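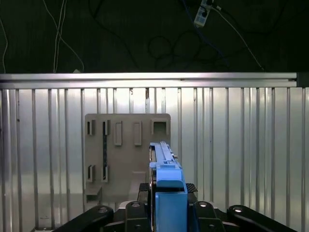
Beige panel on the corrugated wall, with the cables behind the rail.

In defence of the visible cable

In my language we have a word for a person who sweeps the dust under the carpet, and I think of this word each time I visit a newly finished workshop. Everything is white and closed. The cables have gone inside the wall, and the owner is proud.

I do not share this pride. For over 42 months I rented a unit at Kimcombe, where the walls were smooth and all the wiring was behind them. When one socket died in July, the electrician opened three places before he found the fault. The bill was 263 pounds, and the painting afterwards was mine to do.

Now I work at Murkach, behind corrugated metal. A plain panel is fixed on the front, a long aluminium rail runs above, and past the rail the white cables hang as they like. My visitors find this ugly. Perhaps they are right. But I can follow a cable with my eyes, and I like to know where it goes.

I must be fair to the other side. Hanging cables collect dust, and a loop at the wrong height will catch a sleeve sooner or later. I would not want them above a kitchen table, or in any room with small children. I also admit that I should tie mine better. I bought a bag of 114 ties from Bandara in the spring and most of them are still in the bag.

What I ask is modest. Make the front tidy, if you wish, and leave the back where a hand can reach it.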